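The hands behind the packing line

At Custau, a packing company that fills snack boxes and vending orders for a few hundred small customers, the morning shift starts at 6 and the first totes are already waiting. People take their places along the benches, pull on gloves if they want them, and start putting bags into containers. It is plain work and there is a lot of it. A standard customer order has 20 items, and the product list runs to 302, most of them soft bags that slide, crackle and change shape when you touch them.

For years those bags were the reason the company did not automate. Boxes were easy. A machine from Shimada has closed and taped cartons at the end of the line for as long as most of the staff can remember, and people think of it the way they think of the forklift. Picking up a half-flat bag of chips and standing it in a clear bin was a different matter. Suction cups lost their hold on the wrinkles. Stiff jaws crushed what was inside.

That began to change last April, when Custau signed on with Preltgate, a small firm that builds picking arms and trains them on recordings of people doing the job. The arms came later. What came first was a change in who did what during the working day.

Ehab Hamdy had packed for the company for nine years when his supervisor asked if he would spend part of each shift recording. He thought it meant being filmed for a safety video. Instead he was given a pair of hand-held grippers and told to pack with those.

"The first day I was slower than my daughter would be," he says. "You want to use your fingers. You know what a bag feels like when it's about to slip, and now you've got two jaws and you have to watch for it."

He got faster. By the end of the second week he had worked out that a bag goes in better if it is pinched low and tipped. He had packed that way with his bare hands for years without thinking about it, and had to slow down to notice. The trainers from Preltgate wrote it down. A good deal of what they wrote down in those weeks came from the packers: which brands puff up in warm weather, which seams split, when it is quicker to use both hands.

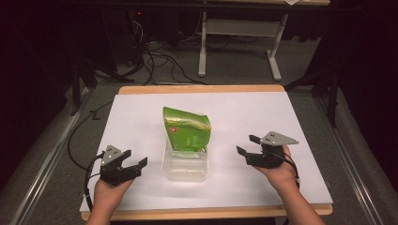
Why does the company have packers do the recording when engineers could do it? The packers know the products, and the arms end up copying whatever habits they are shown, so the company wants the habits of people who have done the job for years.

The recording is tiring in its own way. Packers who do it say their shoulders hold up better than on the line, but their wrists do not. Holding the grippers level for a long stretch is harder than it looks, and the cables have to be kept out of the way. After complaints in the first month, the sessions were cut to 40 minutes, with a turn on the regular line in between. The table was lowered too, which helped the shorter packers and annoyed the taller ones.

There is also the matter of being watched. Each session is saved, and the software, a package called Clilon, marks which attempts it will use and which it will throw out. Some packers did not like seeing their work sorted that way. Jae-in Ko, who runs the floor on the morning shift, spent a good part of the spring answering questions about it.

"People wanted to know if a thrown-out attempt counted against them," Ko says. "I didn't know. I had to go and ask. Then I had to get it in writing, and that took longer."

The written answer is now posted by the time clock. Recordings are used to train the arms and are not used to rate the person who made them. Names are taken off before the files leave the building. Ko says the questions mostly stopped after that, though a few people still prefer not to record, and they are not made to.

The pay was harder to settle. At first, recording was paid at the same rate as packing. Several packers pointed out that they were teaching, and that trainers of new employees got extra. The company agreed to pay the training rate for recorded time, starting in the fall and without back pay. Hamdy thinks it should have been paid from the beginning, and he has told the managers so.

Two arms are running now, on the slowest-moving part of the range. Between them they handle 165 products, and the rest still go by hand. The arms are steady and do not mind the cold end of the building near the loading doors, where packers used to draw lots for the warmer spots. They are also slower than a person on nearly everything, and when a bag comes down the line folded over, they stop and wait. A packer walks over, straightens it and presses a button.

That walk has become a job. The company calls it line support, and one person on each shift does it, covering both arms and the carton machine. Ko expected it to be popular and found that opinion was split. Some like moving around. Others say it is dull to stand near a machine waiting for it to get stuck, and that a packer at the bench can at least set a rhythm and talk to the person alongside.

The talk is something several people bring up. The arms sit inside a guarded area that took out the middle of the old line, so the benches are now in two groups with a gap between them. Friends who had worked side by side ended up on opposite sides. It was not something anyone had planned for, and it was on no one's list of risks. Ko has since changed the rota so that people can ask for a side, and most do.

No one at Custau has been laid off because of the arms. The company says so and the packers agree. But three people who left last year for other reasons were not replaced, and the packers noticed that as well. Seasonal hiring before the holidays was smaller than usual. For the permanent staff this has meant fewer new faces to train and somewhat more overtime in the busy weeks.

Asked what he expects in five years, Hamdy takes some time to answer. He thinks the arms will get the chip bags right and will go on having trouble with anything tied with string. He thinks there will be fewer packers and that the ones who stay will be paid more – if they ask for it. He has signed up for a maintenance course that Preltgate runs at its own shop, two evenings a week, with the fee covered by Custau. Four others from the floor are taking it with him.

"I packed for nine years and I was good at it," he says. "I'd like to be the one who knows why the thing stopped."

Ko has more immediate plans. A third arm is due before the summer, and it has to go somewhere. The drawings put it at the near end, next to the break room door, and the packers have asked for it to be moved to the far wall so the two groups of benches can be joined up again. It would mean running a new power line. Preltgate has sent a quote for the work, and Ko is waiting to hear if the company will pay it.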